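Grip force limits for drive carriers
Posted by boardwalk_tom, 5 November 2023

We strip desktops at the Kondville site and I'm rewriting our cell rules. The old sheet from May says 9 newtons max on any plastic part, side panel off, power cord out. It says nothing on cables. I want a rule that any loose cable near the grip path gets tied back before the arm goes in.

The job I have in mind is the blue carrier in a Dell tower, with the SATA cable and the power wires hanging right by it.
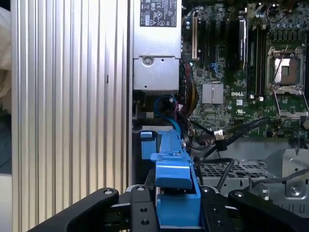 mlk_bench: Tying back every cable is too much. Valcombe tried it and it added 2 minutes a unit. Set a minimum clearance and let the operator call it.

boardwalk_tom: Operators call it differently on each shift. That's how we got 7 torn connectors in one batch.

Hennessy: I'm with Tom on having it written down, but I'd put it under the stop conditions. If the wrist force goes over the limit on the way out, the arm holds and a person clears the cable. No pulling through.

mlk_bench: Fine with a stop. Still against tying everything.

rivetcount: What about the open CPU sockets? Our sheet keeps the fingers out of that area completely – bent pins cost us more than connectors ever did.

boardwalk_tom: Good point, adding a keep-out zone. Will post the draft when Loren signs off.

Related threads
Wrist camera cleaning schedule
Lockout steps for shared cells
Log format after unit 1176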